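Marker cube on hand-held gripper loses tracking when I turn my wrist

Posted by Jitaru, Thursday evening

Hello all. I am building a pair of hand-held grippers in our shared workshop, to record hand movements and later play them back on a small arm I have at home. English is my second language, so please ask if something is not clear.

Each gripper is printed in white plastic, with two soft fingers in the shape of a fin. Under the fingers I mount a cube with square black-and-white markers on its faces, and a head camera looks down at both cubes. The software finds the markers and calculates where my hands are. I hold one gripper in each hand, like a pair of big tongs.

When I move slowly and keep the hands in front of me, the result is good. My last recording had 1000 frames and the left cube was found in nearly all of them. The right cube was found in only 488. The loss happens mostly when I turn the right wrist outward, as if pouring from a jug. The position jumps, sometimes 70 mm in one frame, then it comes back.

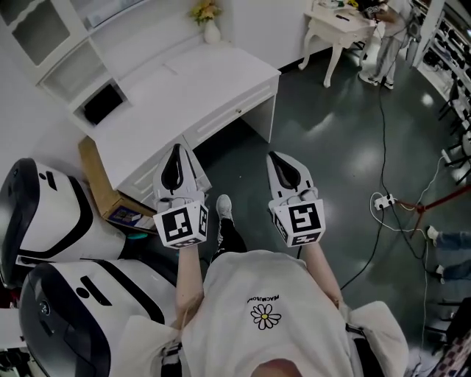 I already tried a slower movement and a shorter exposure. The shorter exposure helped with the blur, but the picture became dark and the small markers were worse than before. I also printed the markers again on heavier paper and glued them with more care at the corners. The difference was very small.

My questions are these. Is it better to have one large marker on each face, or several small ones? And can the jump be removed by a filter afterwards, or must I solve it in the camera? I would prefer not to print the whole gripper again, as the handle took me most of a weekend and the colour of the new filament does not match.

Answer from Matetti

I had nearly the same trouble with my own build, so I can tell you what I would check first.

A jump of this size with an immediate return is typically not blur. When the camera sees only one flat marker, nearly straight on, there can be two possible tilts that fit the corners almost equally well, and the software picks the wrong one for a moment. If your marker is not at the centre of rotation of the gripper, and on a cube it never is, the wrong tilt also moves the calculated position of the fingertips.

The cure is to treat the cube as one object. Measure where each marker sits on the cube, put all of this in one file, and solve the pose from every corner the camera can see, on two or three faces together. Do not calculate each marker alone and take the average. I did the average for a month and it was a waste of time.

For the size, I use one large marker on the front face and smaller ones on the sides. Leave a white border around each of them, at least as wide as one small square of the pattern. If you trimmed the paper right up to the black, the detector can miss it, especially against a dark background. Every marker must also have a different number, on both cubes. I once glued the same number on left and right and needed an evening to understand it.

About the filter - you can reject any frame where the position moves faster than a hand can move, then fill the gap from the neighbouring frames. It is fine for 2 or 3 missing frames. With 488 found out of 1000 you have long gaps, and a filter would only be inventing the movement.

Answer from Clolum

Use matte paper. Glossy is no good under ceiling lights.

Answer from Fillitz

I agree with Matetti about the single object. I would add two checks.

Calibrate the camera again with the focus locked. If autofocus is on, the calibration changes each time your hands come near, and the error is larger at the side of the picture.

Then look at the cable on the gripper. Mine pulled on the cube mount when I rotated the wrist, and the cube turned a little on its screw. I tied the cable to the handle with some slack and put a second screw in the mount. Before you change anything, hold the gripper still in the bad position and push the cube with one finger. If it moves at all, start there.

Comment from Jitaru

Thank you to everybody. The cube does move, a very small amount, and two of my borders are cut too close. I will print new markers on matte paper and write the file for the whole cube. The second screw must wait until I find my 2 mm drill bit.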